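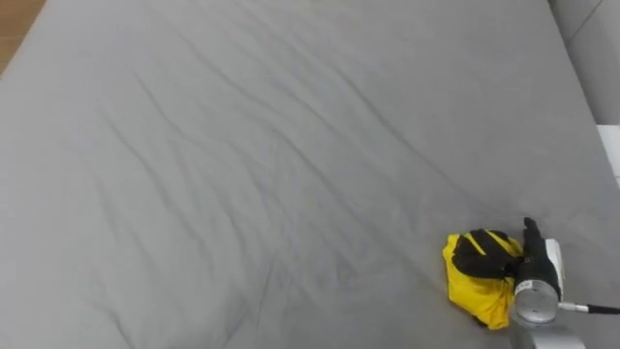

제목: Re: [코말라리 응원모임] 원정 응원단 숙박이랑 깃발 건

안녕하세요, 메일링 리스트 여러분!

어젯밤에 올라온 메일 읽고 너무 반가워서 바로 답장 쓰려다가, 확인할 게 몇 가지 있어서 오늘 점심시간까지 미뤘습니다. 먼저 받은 메일부터 인용하고 밑에 하나씩 답할게요.

> 코말라리 FC 팬 여러분, 8월 원정 얘기입니다.
> 플루로프 구장 쪽에서 원정석을 2,000석 열어 준다고 연락이 왔습니다.
> 작년엔 남쪽 구석에 몰아넣고 통로도 하나만 열어 줬는데 이번엔 골대 뒤 전체예요.
> 제가 궁금한 건 세 가지입니다.
> 1) 버스를 우리끼리 빌릴지, 케타니 쪽 팬들이랑 같이 탈지
> 2) 하룻밤 자고 올 사람이 얼마나 되는지
> 3) 큰 깃발 들고 들어갈 수 있는지
> 그리고 북은 누가 챙기나요? 지난번 북은 가죽이 찢어져서 못 씁니다.

골대 뒤 전체라니, 저는 이 줄을 두 번 읽었습니다. 구석에서 기둥 사이로 경기 보던 게 엊그제 같은데요! 우리 노래가 반대편까지 제대로 가는 걸 드디어 들어 보겠네요.

버스 건

저는 케타니 분들이랑 같이 타는 쪽에 한 표 던집니다. 컵대회 때 휴게소에서 만나서 서로 응원가 바꿔 불렀던 거 기억하시죠? 그분들이 가르쳐 준 3절은 아직도 가사가 헷갈리지만, 그날만큼 재밌게 다녀온 원정이 없었어요. 좌석은 우리 쪽에서 21자리까지 쓸 수 있다고 합니다. 지금까지 타겠다고 답 주신 분이 17명이니까 네 자리 남았습니다. 망설이는 분들 얼른 손 드세요.

출발은 아침 7시 반, 베누라 체육관 주차장입니다. 정문 말고 수영장 쪽 주차장이에요. 작년에 정문에서 기다리다가 버스 놓칠 뻔한 분이 계셔서 다시 적습니다.

숙박 건

자고 오실 분은 이 메일에 "1박"이라고만 답장 주시면 됩니다. 경기장에서 걸어갈 만한 민박이 있는데, 방이 넓고 아침도 준다고 하네요. 저는 무조건 자고 옵니다. 저녁 경기 끝나고 바로 버스에 앉기엔 너무 아깝잖아요. 이기면 이긴 대로, 지면 진 대로 밤새 할 얘기가 많고요. 당일에 돌아오실 분들은 버스가 경기 종료 한 시간 뒤에 떠나니 참고하세요. 방 배정은 답장 모아서 따로 보내 드리겠습니다.

깃발이랑 북

깃발은 됩니다! 오늘 오전에 구장에 전화해서 확인했어요. 깃대는 속이 빈 플라스틱만 되고, 입장할 때 펼쳐서 보여 줘야 합니다. 큰 현수막은 난간에 묶을 수 있는데 광고판을 가리면 안 된다고 하니까, 묶을 분들은 경기 두 시간 전에 원정 출입구로 와 주세요. 홍염이랑 연막은 당연히 안 되고요.

북은 제 차고에 하나 더 있습니다. 소리가 조금 둔한데 그래도 골대 뒤에서 치기엔 충분해요. 채는 한 짝밖에 없으니 집에 남는 거 있으면 들고 와 주세요.

그리고 새 응원가 있잖아요, 지난 홈경기 후반에 누가 갑자기 시작한 그거! 가사 적어 두신 분 계시면 꼭 올려 주세요. 저는 후렴만 알아서 일주일 내내 부엌에서 후렴만 부르고 있습니다. 2,000석 다 같이 부르면 얼마나 멋질까요.

버스비는 타실 때 현금으로 걷고, 학생은 반값입니다. 처음 오시는 분들도 대환영이에요. 목도리 없으면 빌려 드립니다.

그럼 수영장 쪽 주차장에서 봬요!

코말라리 응원모임 원정 담당 드림

--
이 메일은 코말라리 응원모임 메일링 리스트로 발송되었습니다.
구독을 해지하려면 제목에 "해지"라고 적어 답장해 주세요.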